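Notes on collecting the bedroom set

I have now finished the second pass of recording for the tidying task, and since two people have written to ask how the sessions are run, this post sets out the procedure as it currently stands. Model training gets a short mention at the end. The rest is about the recordings.

The task is narrow. A few light containers are lying on a bed and have to be picked up one at a time and put somewhere sensible. The policy sees a wrist view from each gripper plus the gripper opening, and predicts a short run of relative poses. I work with 2 hand-held grippers, one per hand, and no arm is involved until evaluation. The grippers log to a small recorder I call Skondus, and the conversion scripts live in a repository called Varine. Neither is ready to be shared.

The first pass came to 98 episodes and was not much good. I had recorded nearly all of them on a plain desk, in one sitting, with the objects upright. The resulting policy was competent on a desk with upright objects. When the same cup was put down on its side on something soft, the gripper came in too high, closed on air and went back to its start pose. It would repeat this for as long as I let it.

For the second pass I moved to the bed and stopped standing things up. Soft surfaces cause two separate problems. The object sinks slightly, so the height at which the jaws must close is lower than the outline suggests, and it also rolls when one jaw touches it before the other. On the desk I could be sloppy about which jaw made contact first. On a blanket I can't, and the episodes where I was sloppy are mostly in the reject folder.

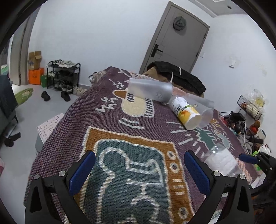 Translucent cups are the worst of the objects. Their edges are weak against a patterned cover, and the wrist view is at its least useful in the last few centimetres, which is when it is needed most. I considered leaving them out. In the end I kept them and gave them a larger share of the episodes, with the approach slowed down over the final part. Bottles are easier to see but have a preferred direction: gripping across the body is reliable, gripping near the cap is not. I now grip across the body every time, even when the other approach would be quicker. A person can recover from a poor grasp without thinking, and those recoveries are hard for the model to imitate when there are only a handful of them.

The layout is changed before every episode. I drop the objects from a low height and accept whatever happens unless something goes on the floor. I tried using a printed list of positions for a while and gave it up. Setting each one took longer than the episode itself, and I caught myself nudging the bottles into angles I liked.

I do not clear the rest of the room. Shoes, boxes, cables and jackets stay where they are and get moved in the ordinary course of the week. An earlier test with a cleared background gave better numbers in the cleared room and worse ones everywhere else.

Calibration is done at the start of a session and again after any knock. The check is simple: close both grippers fully, open them fully, touch the jaw tips together, and compare the reported distance with zero. If it is out by more than 2 mm I redo the tracking map. Before I had this check I lost most of an afternoon's work in November to a map that had drifted, and the fault did not show until replay.

After the second pass the folder held 341 episodes, both passes included. Filtering left 267. The largest group of rejects was lost tracking, usually when I leaned over far enough for a camera to see nothing but blanket. Next came double contact, where both grippers reached for the same object. The remainder were dropped objects and a few false starts that I should have deleted on the spot.

Kennedy, the older of my two training machines, handles the filtered set overnight. Levach is faster but is tied up with another job until the end of the month, so comparisons between model sizes will have to wait. The first checkpoint picks up the bottles consistently and still misjudges the cups when they lie close together.

Next on the list is a different cover on the bed, then a lower light level in the evening, recorded as separate batches so that either can be removed without re-sorting the rest. I also need to change the naming of the reject folders, as "bad", "bad_new" and "bad_maybe" have stopped being helpful.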